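Knabberschüssel auf dem dunklen Tisch: Serviette rein, drunter oder gar keine?
Forum Haus & Alltag > Gäste und Bewirtung

lindenblatt_77
Ihr Lieben, ich brauche mal euren Rat, und ich hole ein bisschen aus. Seit dem Frühjahr steht bei uns im Gemeinschaftsraum der neue dunkelgraue Tisch, und seitdem sieht man darauf wirklich alles. Auf dem alten hellen Kieferntisch konnte ein halber Kuchen verkrümeln, das fiel keinem auf. Ich stelle die Sachen zum Knabbern immer in eine Edelstahlschüssel und lege eine Papierserviette dazu, und am Ende hängt die zerknüllt über dem Rand und die gelben Krümelchen liegen davor. Wie macht ihr das?
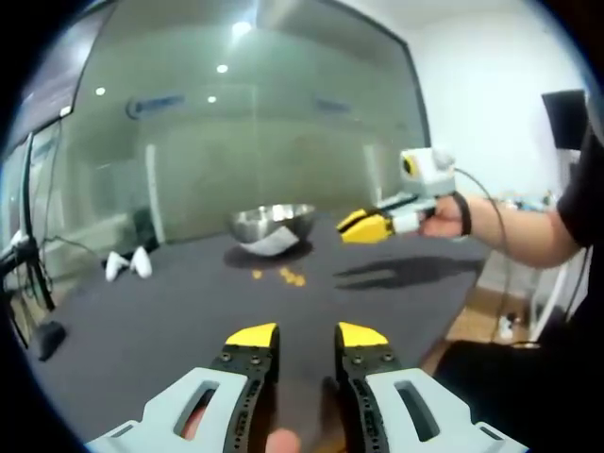
Haugland: Serviette in der Schüssel habe ich mir abgewöhnt. Wenn sie über den Rand hängt, zieht der Erste, der zugreift, sie mit, und dann liegt alles auf dem Tisch. Bei mir kommt ein Stapel Servietten daneben, und zwar auf die Seite, auf der die Leute sitzen, sonst nimmt sich keiner eine.

Ulla Eide
Da muss ich ein bisschen widersprechen, liebe(r) Haugland! Eine Serviette IN der Schüssel hat schon ihren Sinn, vor allem bei fettigem Gebäck. Meine Mutter hat das ihr Leben lang so gemacht, allerdings mit Stoffservietten, die sie an den Ecken eingeschlagen hat, damit eben nichts raushängt. Stoff liegt auch schwerer und rutscht nicht so leicht. Bei Papier nehme ich immer 2 übereinander und drücke sie gut an. Das sieht natürlich nur die erste halbe Stunde hübsch aus, danach ist es eh egal, da sind alle am Erzählen.

firkix_fan
Ich verstehe das Problem nicht ganz. Kurz mit der Hand drüber, Krümel in die Schüssel, fertig.

lindenblatt_77
@firkix_fan: Mache ich ja auch, aber dann bleiben so Streifen auf der Platte, und im Gegenlicht sieht das schlimmer aus als vorher. Vielleicht bin ich da empfindlich :)

Maj-Britt Kvam
Streifen kommen meistens vom Fett an den Fingern. Ich hatte jahrelang eine anthrazitfarbene Platte in der Küche und habe sie am Anfang verflucht. Erst trocken abfegen (ich nehme einen weichen Backpinsel, der nur dafür da ist), dann mit einem nebelfeuchten Tuch drüber und gleich trocken nachwischen. Drei Minuten, mehr nicht. Bitte kein Küchenpapier, das fusselt, und die weißen Fusseln siehst du auf Dunkel noch schlechter weg als die Krümel.
Zur Schüssel: Edelstahl mag ich sehr, die geht nicht kaputt, wenn es mal eng wird am Tisch. Aber nimm eine mit flachem Boden! Die runden Rührschüsseln kippeln gern, sobald jemand an den Rand fasst.

Ulla Eide
Ja, das mit dem Kippeln kenne ich auch. Ein feuchtes Geschirrtuch drunter hilft beim Rühren, aber für Gäste ist das ja nichts. Wir haben aus Sistberg mal so runde Filzuntersetzer mitgebracht, 5 Stück, davon sind noch 3 da (die anderen hat vermutlich der Hund), und auf denen steht jede Schüssel wie angenagelt.

Haugland: Filz und Krümel, na viel Vergnügen. Das bekommst du nie wieder raus. Kork!

Ulla Eide
Ausschütteln, Haugland, einfach aus dem Fenster ausschütteln! Aber Kork geht bestimmt genauso, da will ich nicht streiten.

tante_falley
Ich werfe mal was ganz anderes ein: kleinere Portionen. Wer eine 500-g-Tüte auf einmal in die große Schüssel kippt, braucht sich über Krümel nicht zu wundern. Bei uns gibt es kleine Schälchen, für jeden eins, und dazwischen wird nachgefüllt. Mehr Abwasch, das gebe ich zu, aber die Leute essen auch viel ruhiger, wenn sie sich nicht quer über den Tisch strecken müssen.

firkix_fan
Schälchen für jeden, und wer spült? Bei uns bliebe das an mir hängen. Eine Schüssel in die Mitte, jeder greift rein, das gehört für mich zur Gemütlichkeit dazu.

lindenblatt_77
Ihr seid wunderbar, danke! Den Backpinsel probiere ich gleich aus, irgendwo in der Schublade müsste noch einer liegen. Schälchen haben wir leider nicht genug, die müsste ich erst zusammensuchen. Und Stoffservietten hätte ich sogar noch, von der Schwiegermutter, mit Monogramm. @Ulla: Wie genau schlägst du die Ecken ein, nach innen oder nach unten?

Ulla Eide
Nach unten, alle vier, und dann erst in die Schüssel damit. Wenn sie gestärkt sind, vorher ein bisschen anfeuchten, sonst springen sie wieder auf.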